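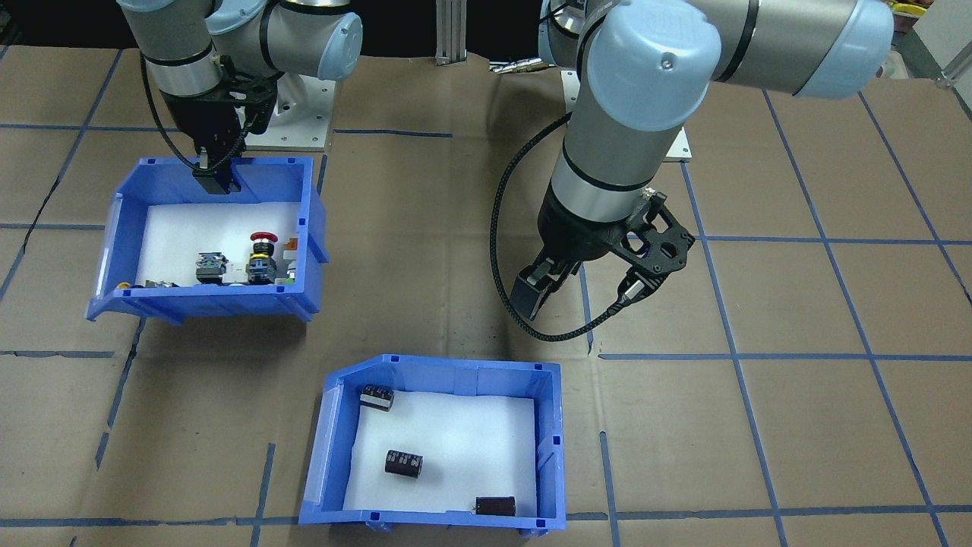
# Reading a broadcaster's quarterly trading statement

A trading statement is shorter than a full set of accounts and leaves most of the detail out. The steps below use the third-quarter statement from Castillo, a listed television group with a streaming arm called Plamia. All money figures are in millions of euros.

## 1. Check the status of the figures

Find the words "audited", "unaudited" or "preliminary". They are normally in the first paragraph or in the notes on the last page. Preliminary figures can change before the full report is published, so record the status in your spreadsheet next to the number itself.

Castillo's statement is unaudited. It gives group revenue of 526 for the quarter.

## 2. Split the revenue

Enter each source of income on its own row:

| Row | Source | Revenue |
|---|---|---|
| A | Television advertising | 310 |
| B | Plamia (subscriptions and advertising) | 100 |
| C | Programme production and sales | 116 |
| D | Group total | 526 |

Add rows A to C and compare the sum with row D. If the rows come to more than the total, look for a line called "eliminations" or "inter-segment revenue". This removes sales made by one part of the group to another. Castillo reports production revenue after eliminations, so no adjustment is needed.

## 3. Separate growth from purchases

A group that has bought a company during the year will show higher revenue even if its older businesses stood still. Look for "organic" or "like-for-like" growth.

Castillo bought the production company Rotbridge in June. Rotbridge added 11 to the third quarter. To get a comparable figure:

1. Take the reported total (526).
2. Subtract the revenue from the purchase (11).
3. Compare the result (515) with the same quarter of the previous year.

Do the same for exchange rates if the group earns money in more than one currency. Use the "constant currency" figure when one is given.

## 4. Treat advertising by quarter

Television advertising is seasonal. The fourth quarter is usually the strongest and the third the weakest. Do not compare a quarter with the one before it. Use the same quarter a year earlier, and check whether either period contained a large sports tournament. 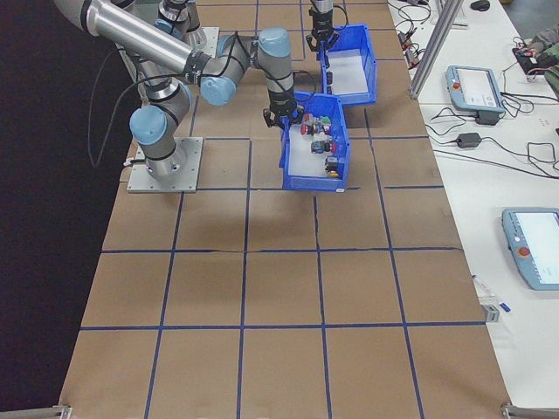
Marlene Lapointe wrote in to object that one year is too short a base for this. She uses the average of the same quarter over three years, and leaves out any quarter in which the group changed its reporting segments. Her method is better for groups with uneven sports rights, provided the older figures have been restated.

## 5. Find the profit measure

Most broadcasters lead with adjusted EBITDA. The adjustments differ from one group to the next. Copy the definition into your notes and check these items:

- restructuring costs
- write-downs on programme rights
- gains or losses on the sale of a business
- share of profit from joint ventures

If write-downs on programme rights are excluded, add them back as a cost before comparing the group with a rival such as Andorport, which includes them.

## 6. Compare with the guidance

Open the previous statement and copy out the full-year range. Castillo's range for revenue is 2,000 to 2,150. Add the three reported quarters and subtract the sum from each end of the range. The two results show what the fourth quarter has to bring in.

Keep the old range in the sheet when a new one is issued, with the month of the change in the next column.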